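Visit to the Nomari Laboratory, Guritz

The delegation was received at Nomari on a Friday in August and taken first to the hall where examples are gathered for the Kivent learning system. Kivent is meant to learn the handling of parts inside used computers from recorded runs of the arm. The target for this stage is 900 runs, of which 300 had been accepted at the time of the visit.

Each station has a slatted aluminum table, with the computer tower laid on its side and a gray fixture plate to the left of it.
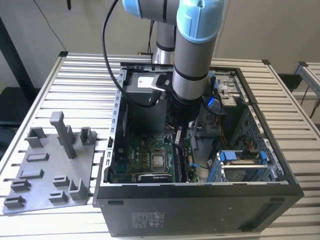

Runs that end badly are kept in a separate set and labeled by hand. Our hosts consider them useful for training, although they do not count toward the target. Two reviewers go through every recording, and a run enters the accepted set only when both agree on where each step begins and ends.

Members of the delegation asked how far the results would carry over to other models of computer. The laboratory replied that a second series, with different cases, is planned once the present one is complete. 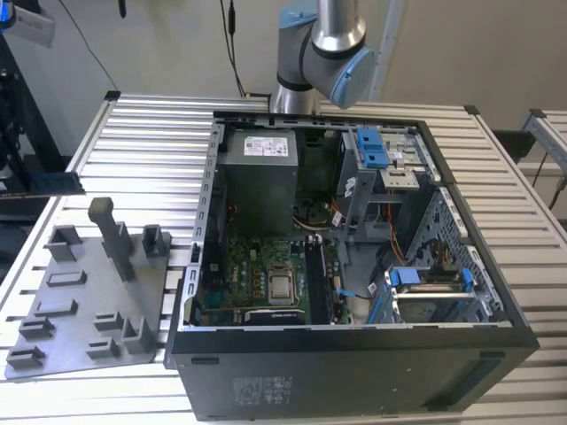 Koutsoukos remarked that the change of case matters less than the cables, which seldom lie the same way twice, and asked that the second series record their layout before each run. The request was noted, and the delegation moved on to the storage rooms.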